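Gamivel Hardwax Oil for Timber Tops and Furniture

4 min read

Gamivel is a clear hardwax oil for interior timber. It is made for table tops, desks, shelving, bench seats and cabinet fronts, and it can be used on solid timber or on veneer that has been lightly sanded. It soaks into the surface and cures there, leaving a low sheen and the feel of the grain under your hand. Palmont has stocked it since March and we use it in our own workshop.

Sizes and coverage

The 80 mL tin is a sample size, enough for test boards and small repairs. The 800 mL tin is the one most people buy and will do a dining table and a set of chairs with some left over. Coverage depends on the timber. Open-grained species take more oil in the first coat than maple or beech, and end grain takes a good deal more than either.

Product code for the 800 mL clear is 1643. The sample tin is 278. Please quote the code when ordering by phone, as the labels on the clear and the white-tinted versions look alike.

Colours

Clear warms most timbers a little and will deepen the colour of anything with red or orange in it. White-tinted is meant for pale timbers that you want to keep pale. It contains a small amount of pigment and must be stirred right through before use and again every few minutes while you work. Neither version will hide stains, water rings or old glue. Sand those out first.

We don't stock the darker tints. Prukiritz Timber Supplies carries the walnut and the grey and can usually get them to you within the week.

Preparation

Remove any old varnish or polish completely. Sand with the grain, starting at 100 grit or 120 grit and finishing at 150 grit. Going finer closes the surface and the oil will sit on top. Vacuum, then wipe down with a clean dry cloth. Don't use a tack cloth, which can leave wax or resin behind.

Try the oil on an offcut or the underside of the piece before you commit to a colour.

Applying

Stir the tin well. Don't shake it. Put on a thin coat with a short-pile roller, a white pad or a lint-free cloth and spread it along the grain. Leave it for ten to fifteen minutes, then wipe off everything that has not soaked in. Let it dry overnight with the windows open and put on a second thin coat the same way. Two coats are enough for most furniture. A third coat is worth doing on kitchen tables.

Colour and grain on pale tops

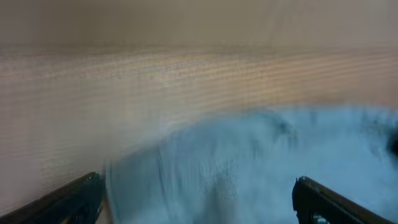 Pale timber is where most of our colour enquiries come from, and the usual worry is that the oil will turn it yellow. Clear oil brings up the contrast between the light and dark parts of the grain. On a light beige top with fine, level streaks of cream, peach and faint orange-brown, expect the orange-brown lines to come forward first and the cream to shift the least. White-tinted holds the whole surface closer to its bare colour but softens the lines. If you like the streaks, use clear. Look at your test piece in daylight and again under the lights in the room where the furniture will live.

Care

Go easy on the surface for the first week and keep water off it. After that, clean with a damp cloth and a mild soap. Worn spots can be sanded lightly and re-oiled without stripping the whole top. The Châu soap flakes we sell are suitable. Avoid ammonia, bleach and anything abrasive.

Safety and storage

Oily rags can heat up and catch fire on their own. Lay them out flat outdoors to dry, or soak them in water and seal them in a metal container before disposal. Keep the lid tight on the tin and store it upright, away from frost and out of reach of children. Opened tins may form a skin, which can be lifted off before stirring.

Page updated 20 September 2024

Contact Palmont | © Palmont Finishes | Back to top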